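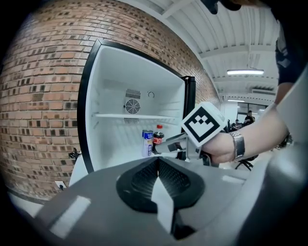

Florside support wrote back that a fan running all the time is normal on these little coolers, and could I please check the dial before anything else. Fair enough! So I did.

Ticket 388, mini fridge not getting cold enough, opened October 7, 2018. Dial was sitting low, so I turned it up and left it for 40 minutes with a can and a small cola in the bottom. Fan going, drinks still lukewarm – grr.
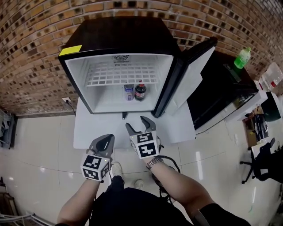

Next I tried pulling the whole thing forward a bit, as the manual wants a gap behind it and I'd shoved mine right up to the bricks (oops). I also wiped the door seal and did the paper test. The paper slid right out at the top corner. 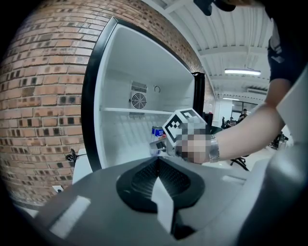
I'm pretty sure it's the seal, then. Can you send a new one, or do I have to order through Maltimell again? Last one took until January. Please leave the ticket open!

Print this page | E-mail this page

Comments (2)

Same with mine, hair dryer on the seal fixed it.

Don't block the fan with tall stuff on the shelf either.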